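Dagný Mogensen
March 29, 2018

Starting a thread on the gripper comparison, as a few people asked how it was going. Two sets of fingertip pads, two linkages, one camera mount. I'll add posts as I get through my notes.

1/ The setup. These are hand-held grippers, so no arm is involved yet. You hold one in each hand and work the fingers yourself. The camera rides on the tool and sees what the fingers see. Later the recordings go to the arm people at Kasthorpe and they find out what their controller makes of it.

2/ I am comparing the blue pads against the older bare fingers we used on the Baltimix job. Same linkage geometry, same opening. The older fingers were fine for boxes and bottle caps. They were bad at anything round with a skin on it.

3/ The task is fruit. Pick a piece up off a smooth surface, put it in a bowl, or take it out of the bowl and put it back down. Plums, limes, kiwis, apples, oranges. It sounds easy and most of it is.

4/ Target is 1000 picks per finger type. I am past that on the bare fingers and still working on the pads.

5/ Oranges first. Both finger types handle them. The skin has enough texture that you can be sloppy with the angle and still lift. The orange uses up most of the opening, so you have to come straight down or you push it away with one finger before the other one gets there.

6/ Kiwis are the easiest thing in the set. They don't roll far, the fuzz grips back, and they are about as wide as the gripper likes. If you want to demo a gripper to your boss, use a kiwi.

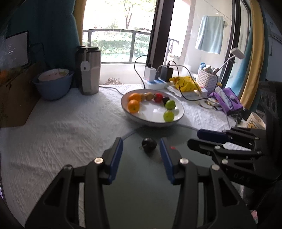
7/ Plums are where the two types split. A small plum is slick and light, and on glass it will skate before you have any force on it. With the bare fingers I had to close very slowly and hope both sides touched together. With the pads I can close at normal speed and it stays put.

8/ The trick, if it is one, is to get low. The pads have to meet the plum at its widest point or below. Close on the top half and it squirts down and out. On a cloth you can get away with being high. On glass you can't.

9/ Asked by Taheri, who is doing the arm side: "do the pads mark the fruit?" Not that I can find on plums or limes. The bare fingers left small dents on ripe plums when I squeezed hard enough to hold them. I went through a fair number of plums.

10/ Pivots. Four screws on the linkage, and they are the part I would change. They work loose with use. You notice it as a little side play at the tips, and then the pads stop meeting flat. I put thread lock on one gripper and left the other alone to compare. The one without needed tightening 14 times. The one with thread lock has been left alone.

11/ If you build a set of these, do the thread lock on day one. Use the weak kind. You will want to take the linkage apart again when you change pads.

12/ Camera. I tried the mount in two positions, high and low. High gives you more of the table and you can see where you are going next. Low gives you a better look at the contact between pad and fruit, but the fingers take up a lot of the picture and the bowl disappears when you reach across.

13/ I went with high. The Kasthorpe controller wants to know where the bowl is at all times, and I would rather give up some detail at the tips than have it guess.

14/ Exposure is the other camera thing. Working near a window, the auto setting chases the daylight and the dark fruit turns into a black blob. Locking exposure on the tabletop fixed most of it. Plums are still the worst. Limes and oranges look fine at any setting I tried.

15/ Glass also gives you reflections. I thought about covering it and decided against it. The people who will use the arm have glass tables and shiny counters, and I don't want a policy that only works on felt.

16/ Two hands or one? One hand is faster for single picks. Two is better once the bowl gets full, when you need to hold a lime back with one gripper and place an apple with the other. My left hand is noticeably worse than my right. It shows in the data and I am leaving it in.

17/ Fatigue is real. The spring in the Lornano handle is stiffer than it needs to be. After a long session my thumb is done and my picks get careless. I now stop every half hour. A softer spring is on order and I'll redo part of the set with it.

18/ Count so far across both finger types: 1417 good picks. I throw out any run where I dropped the fruit and chased it, but I keep the ones where I dropped it and picked it up again cleanly. The arm will drop things too.

19/ Someone asked why I don't use a suction cup. I tried one last year. It does well on apples, okay on oranges, and it can't do anything with a kiwi. Changing tools halfway through a bowl was slower than just having decent fingers.

20/ Where I am now: pads over bare fingers for anything round, no difference worth mentioning on boxes. Same linkage for both, with thread lock. High camera mount, exposure locked.

21/ Still to do: the rest of the pad picks, the softer spring, and grapes. I have put off grapes. They are smaller than anything I've tried, and I think the pads may be too thick to get under them.

22/ Pad thickness, for the person who wrote to me: I don't have a good number yet. I'll measure a fresh one and a worn one and post both here.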